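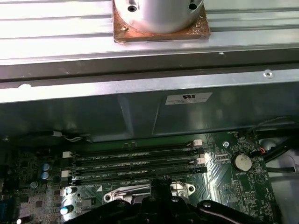
Last changed in March by Jahangir Majumder

2 min read

How to Clean Old Thermal Paste Off a Copper Plate

Old paste dries out and leaves a crust on the copper. Clean it off before you put on new paste.

Shut the computer down, unplug it and let it cool. Take the cooler off and set it on a towel with the copper facing up. Keep the screws in a cup.

Scrape the thick bits with a plastic card. Don't use a knife. Put a little rubbing alcohol on a coffee filter and wipe from the outside in, so you don't spread the paste. Change filters when one turns gray. I usually go through 4.

Brown or orange stains that stay behind are mostly tarnish. They won't hurt cooling and you can leave them. Let the plate dry for 2 minutes, then put a small dot of new paste in the middle of the chip.

Tighten the screws a little at a time, going corner to corner. My old Yilma used to sit at 55 C after a cleaning.

55 shares | 4 comments

Related
Replacing the fan in a Mostitero
Dusting out a Barnska case
Which screws fit the Stindutholm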